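14 October 2025

Up at half six, grey out, bins already gone. I had meant to get the kitchen table finished before work and more or less managed it. Everything that lived on it has been moved: the post into the drawer, the fruit onto the windowsill, the toaster back by the socket where it should have been all along. I wiped the top down twice, once with soapy water and once with plain, then went over the edges with a dry cloth. The ring near the far end hasn't shifted. I'll try bicarb on Thursday.

Stavros rang at eight about the kettle. He wants it back for the flat in Nomham if I'm not going to use it. I told him I am going to use it. It was his aunt's and he left it in my hall cupboard for over four years, so I don't feel too bad. He said fine, but he'd like first refusal if I ever go back to an electric one.

Descaled it this morning. Half white vinegar, half water, brought to the boil, left for an hour, then rinsed three times and boiled once more with plain water, which I threw away. A fair amount of grit came out with the first rinse. The knob on the lid had worked a bit loose and I tightened it with the small screwdriver. 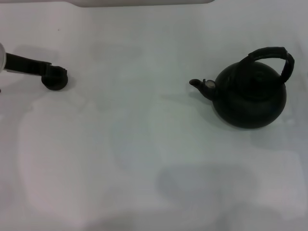 Does it need to be dried after every use? It needs emptying every time and drying if it won't be used again that day, lid off, upside down on the rack.

Pascal told me that, and he has had the same one going on his stove for years. He also says never to leave it on a low flame with nothing in it, which I have done once already.

Lunch was soup from Sunday and the end of the bread. Jaime came by at two with the paint card from Kodden. We looked at it against the wall behind the cooker. He likes the darker green. I think it will make that corner gloomy in the winter, and I would sooner have the pale one and be able to see what I'm chopping. We didn't settle it. The tin is 375 millilitres and he thinks one will do. I think two. He is going to ask whether they'll take an unopened one back.

Made tea for us both. It takes longer than the old Wellent did, long enough to put away the drying up while you wait. The handle gets warm, so I've hung the folded tea towel on the oven door where I can reach it. The tea tasted of tea and not of vinegar, so the rinsing was enough.

Walked to the post office after he left. Paid the 70 pounds to the plumber by transfer when I got back, and wrote it in the book. Need to remember to ask Thodoris for the receipt for the tap as well, and whether the washer is covered until November.

Supper: eggs, potatoes, the last of the spinach. Kept the table clear and ate at the end nearest the window. Must buy bicarb, washing-up sponges and matches tomorrow.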